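Galtine Seed Swap Log

Plain-text records of seed packets traded between home gardeners, 680 packets in all, kept in one CSV file. Most are annual flowers and salad greens, with a few perennials.

Columns
packet_id, plant, variety, year_saved, sown_month, days_to_sprout, sprouted, notes

days_to_sprout is blank if the grower didn't write it down. A zero in sprouted means none came up within 60 days of sowing. Older rows came from paper cards and have more gaps — mostly in year_saved.

Variety names are as the grower spelled them. Sweet peas are the worst for this, and I have only merged the obvious ones.

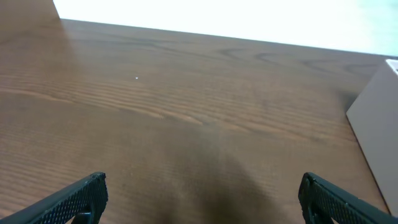
Innes Buchanan wrote that the parsley rows look too pessimistic, as hers often took 30 days or more and some growers give up and reuse the tray before then. I have added "tray cleared early" to the notes where the cards say so, but left the zeros alone.

Known problems
Sown indoors and sown outside are not separated before the Domora cards. Sowing depth was never recorded.

Updates
New rows go in each December. Send corrections with the packet_id and the column name.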